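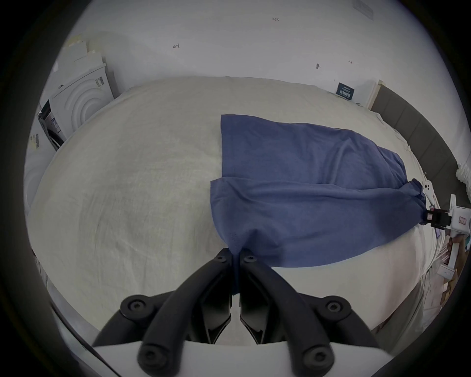

Thư Cao asks why a robot hand needs fingers at all, and would it not be easier to use a vacuum cleaner or a big magnet?

It is a very good question, and people who build robots ask it too. A magnet can lift a steel spoon, but it cannot lift a shirt. A suction cup is great for a smooth box. On cloth, the air goes through the tiny holes and the cup may lose its hold. So for clothes, many robot builders choose fingers.

What is a gripper?

A gripper is the part that does the holding. Some grippers sit at the end of a robot arm. Others are held by a person, like the tongs in your kitchen. Blue clothes on a bed are a nice test for this second kind, with one gripper pulling one corner of the cloth and another one holding a corner at the right.

Why is cloth so difficult?

Think about a toy brick. If you pick it up, it is still the same shape. Now think about a T-shirt. Pick it up by the sleeve and it hangs one way, pick it up by the neck and it hangs another way. It also makes wrinkles, and a wrinkle can hide the corner you are looking for. Your eyes and hands solve this very fast. A robot has to learn it.

How do we compare two grippers?

At Mudgway, Cường Mạc and Ánh Thái compared two pairs of fingers. They named them Redix and Plodell. Redix fingers are curved and Plodell fingers are flat. Each pair had to lift the same towel 40 times from the same place on a table. Redix dropped it 4 times. Plodell dropped it 15 times, mostly when the towel was lying very flat.

Does it mean that Redix is the best? Not yet. With a thin handkerchief, the flat fingers did better -- the curved ones often closed above the cloth and caught only air. A fair test changes one thing at a time. If you change the fingers and also the towel, you cannot know which one made the difference.

What does the camera do?

A camera can be fixed on the gripper, close to the fingers. Then it sees what the fingers are near. A very wide lens sees a lot of the room too, but straight lines look bent in it. Niall Gourlay likes the wide lens for folding, and Ánh likes a narrow one for buttons.

Try it at home

You need kitchen tongs, two clothespins and one old T-shirt. Ask an adult before you take the tongs.

Put the T-shirt flat on a bed. Pick up one corner with the tongs, then try again with a clothespin, opening and closing it with your fingers. Write down every time the cloth slips. After that, ask a friend to hold the other corner and fold the shirt together, and do not touch it with your hands!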